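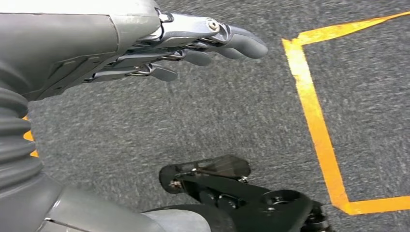

Givwood renters told to wait as carpet fee questions pile up

The company that manages the Bustamante apartments in Givwood says its new "floor care" charge will pay for itself in fewer repairs and happier renters. It has yet to show anyone the math.

Plikley, which took over the buildings in the spring, began adding $12 a month to each lease renewal in November. A notice slid under doors said the money covers deep cleaning of hallway and stairwell carpets by Sustia, an outside cleaning firm, and "long-term surface protection." The notice did not say what surface protection is.

There are 680 units on the property. If every renter ends up paying, the charge would bring in $97,920 a year. Plikley would not say what it pays Sustia, calling the contract private.

Uriel Ledesma, a regional manager for Plikley, said the hallways will be cleaned up to four times a year and that the old owner "let things slide for a long time." Asked how often they were cleaned before, he said he did not have those records. Asked whether four visits a year was a promise, he said it was a goal.

That word also appears in the lease addendum, which says cleaning will take place "as conditions allow." Nothing in the two-page form gives renters money back if the cleaners don't show up.

Eusebio Aranda has lived in the complex for eight years and signed his renewal last month. He said the hallway outside his door was shampooed once this fall and smelled fine for a few days.

"I'm not against clean carpet," Aranda said. "I thought I was already paying for it. It's the hallway. Who else was going to clean it, me?"

His old lease lists upkeep of shared areas among the landlord's duties. So does the new one, on a different page from the fee. Ledesma said the two sections do not conflict, as the charge pays for service "above the basic level." The lease does not say where the basic level ends.

Plikley has pointed to a survey in which most renters rated clean hallways as "important" or "very important." The survey, sent by email over the summer, did not mention a charge or ask whether anyone would pay one.

Renters who object may write to the leasing office, which is open until 4 p.m. Ledesma said every letter will be read. He did not say whether any renter has had the fee removed.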